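Dalline Waste Bin, Lounge Series -- Set-up and Use
2 min read
0 comments | 32 shares

4. Lining and filling the bin

4.1 Place the bin on a hard, level floor. Keep it clear of table legs, seating and loose cables.

4.2 Open one 40-liter black liner fully before inserting it. Lower it into the bin until the base of the liner touches the bottom.

4.3 Fold the top of the liner outward over the rim on all sides. Press out trapped air by hand.

NOTE: Creases along the folded edge are normal and do not affect use.

4.4 Place rubbish in the bin from directly overhead. Let light items such as wrappers and small cartons settle at the bottom before adding more.

CAUTION: Solid items with square corners can puncture the liner. Lower them in -- do not drop them.

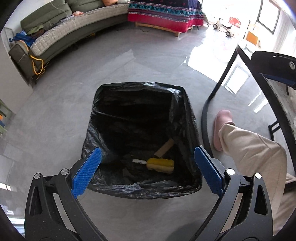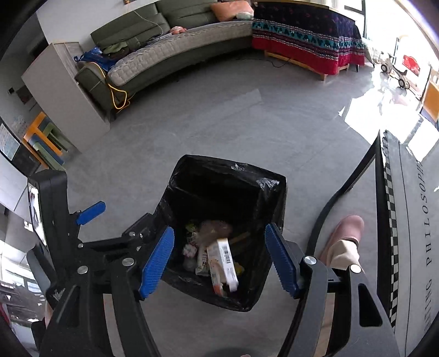 Black liner in place, with items at the bottom.

4.5 Flatten cartons where possible. An unflattened carton takes up space and can press against the side of the liner.

4.6 Do not push the contents down with a foot or a tool.

5. Removing a full liner

5.1 Stop filling when the contents are a hand's width below the rim.

5.2 Unfold the liner from the rim, gather the edges and tie them once.

5.3 Lift straight up, supporting the base with one hand if the bag contains wood or other heavy items.

5.4 Wipe the inside of the bin with a damp cloth. Allow it to dry before fitting a new liner.

Replacement liners: Modason part 139, supplied in packs of 32.

Section revised in July by Jade Birkett.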